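**Granola that won't clump**

**pan_of_oats**
Monday's batch was the third in a row to come out as dust. It tastes fine but I want proper lumps that survive being tipped out of a jar. We moved to Verkham in August and I've got a new oven (Tralada, electric with a fan you can't switch off), and the recipe that worked in my old gas one has stopped working.

What I do:

- 324 g jumbo oats, which is what fills my mixing bowl to the line
- a handful of flaked almonds and a handful of pumpkin seeds
- 56 g maple syrup
- two tablespoons of sunflower oil
- pinch of salt, cinnamon if I remember

All stirred together, spread on one tray and baked for 60 minutes on low, turned over with a spatula every time I walk past. Raisins go in at the end. 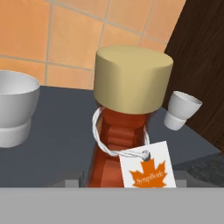

I used to use golden syrup and never measured it, so that could be part of it. I'd like to stay with maple if I can because my other half finds golden syrup too sweet in the mornings. I've tried leaving it in longer and all I got was darker dust.

**marrowfat**
You're turning it too much. Every time you go in with the spatula you break up whatever has started to stick. Press it flat with the back of a spoon before it goes in, turn the tray round once halfway, and leave it alone until it's stone cold. Then break it up with your hands.

**tin_loaf_tess**
Agree about the stirring but that is also not much syrup for that weight of oats. I'd double it. Maple is runnier than golden syrup and it doesn't grip as well.

**marrowfat**
Doubling it makes toffee. I've used a similar amount for years and mine holds together. It's the pressing that does it.

**tin_loaf_tess**
Toffee is a bit strong. Mine has twice that and nobody in this house has lost a filling. What oats are you using, though? If you're on the fine porridge sort they pack down much better than jumbo, so you'd get away with less.

**marrowfat**
Enby porridge oats, the paper sack. So yes, they're small. Fair point.

**pan_of_oats**
I don't like it with all small oats, it goes like flapjack. Would half and half work?

**greenhouse_gary**
Half and half works. Or put a couple of handfuls of the jumbo ones through a blender until they're floury and mix them back in. Saves buying another bag. The dusty bits act as glue once they're wet.

I'd also add an egg white. Whisk it with a fork until it's frothy and stir it in last. You get big lumps even if your oven is rubbish.

**tin_loaf_tess**
Egg white does work but the lumps are hollow and a bit crispy, like meringue. I went off it. It's also no good if anyone vegan is eating it.

**greenhouse_gary**
Nobody mentioned vegans. I like them crispy.

**lowshelf**
Can I ask about cost? I gave up making it because by the time I'd bought nuts and maple syrup it was dearer than the packet. I buy the plain one from Adugna on the market and throw in my own seeds. It's decent and it clumps.

**pan_of_oats**
I haven't worked it out properly. The oats are cheap and the nuts are the dear bit, so I go heavy on pumpkin seeds. I know the syrup isn't cheap either, but a bottle does a good few batches at the amount I use. If I double it like Tess says, that changes.

You could split it: half maple for the taste and half something cheaper for the stickiness. Has anyone tried that with honey? I'm wary of it burning in a fan oven.

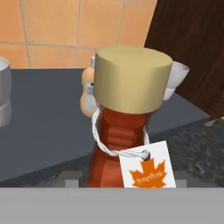 **marrowfat**
Honey catches quickly at the edges, so keep the heat down. I'd go for brown rice syrup if you can find it, as it sets hard and hardly tastes of anything. Whichever you use, warm it in a pan with the oil first. Cold syrup sits on a few oats and misses the rest.

**lowshelf**
Date syrup is cheaper round here than either of those. It makes everything brown though, so you can't judge it by colour.

**greenhouse_gary**
On the oven – you can't switch the fan off but you can go lower. I had mine at gas mark 2 when I had gas, and the electric one wants to be under whatever the chart says that comes out as. The fan dries the top before the middle has stuck. Deeper tray, thicker layer.

**marrowfat**
Not too thick or the middle stays chewy.

**pan_of_oats**
Right, tried it tonight. A third of the oats blitzed, same maple as before plus a spoonful of honey, warmed with the oil, pressed down hard in the roasting tin. Didn't touch it except to turn the tin round. Left it on the side until it was cold, which took over two hours as the tin holds the heat.

Proper lumps. Some the size of a walnut. One corner is too dark, so the oven has a hot spot at the back left. No egg white, sorry Gary.

**tin_loaf_tess**
Glad it worked. I still say more syrup.

**greenhouse_gary**
Try the egg white once before you rule it out. When are you putting the raisins in now, if you're not stirring?

**pan_of_oats**
In the jar, after it's broken up. They sink to the bottom but I just give it a shake.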